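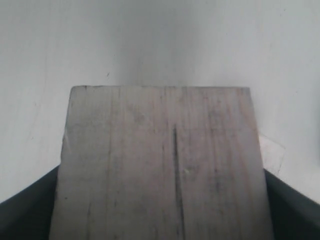
## 3.2 Surface defects in bare offcuts

Wood sold for play is sorted by people who dislike surprises. The Issahaku grading sheet, which we adopted with more loyalty than it deserved, knows 2 conditions: sound and unsound. A crack along the grain is unsound. A smudge is sound, although several of our graders wrote "sound?" and underlined the question mark.

The Dokcombe stock consists of 809 unpainted pieces, kept from a larger delivery of 3,000 that also included a quantity of bark. Each piece was graded twice, in April and again once the graders had forgotten their first opinion. They had forgotten it thoroughly. Agreement was good for cracks and poor for everything else - dark marks above all.
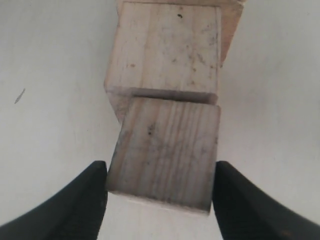

Figure 2. Bare blocks from the Dokcombe stock, showing variation in tone and grain.

Color gave the most trouble. The Zisov chart assumes that wood of one batch will have the decency to match, and it offers a single swatch for "natural." The blocks in Figure 2 run from pale pinkish beige to a warmer orange-brown, and the lowest has reddish-brown stripes and a small cluster of dark spots besides. Graders given the swatch tended to hold it up, sigh, and write "near." We therefore dropped color from the score and kept it as a remark. For the Endden subset (200 pieces) the remarks were longer than the scores, and they are treated separately in Section 4.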